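So, road trip snack bags! I pack one per person, because a shared bag always ends up on the floor behind the driver. We did the Otimcombe run in January, 484 miles with 2 fuel stops, and it worked great.

Start the night before. Lay everything you bought out on a table so you can see what you've got, then sort it into salty, sweet and drinks. Give each person one tall thing, one flat thing and a can (my cousin Dalia gets two cans, she's impossible otherwise). Flat stuff goes down the side of the bag, cans at the bottom, chips on top.

Write names on the bags with a fat marker. Set aside 30 minutes for all this, more if kids are helping! 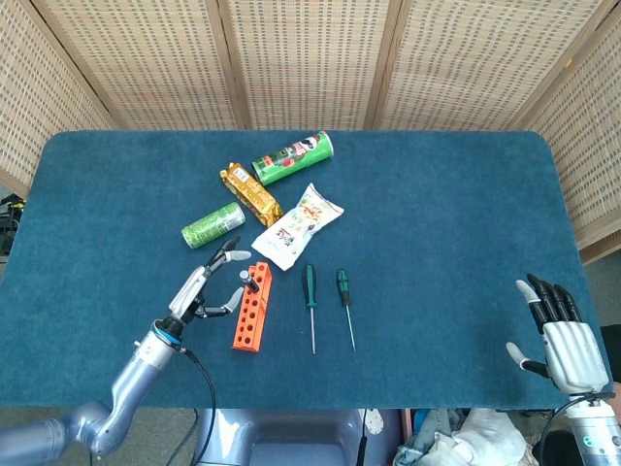 Oh, and tuck a few napkins and an empty trash bag in the door pocket before you leave.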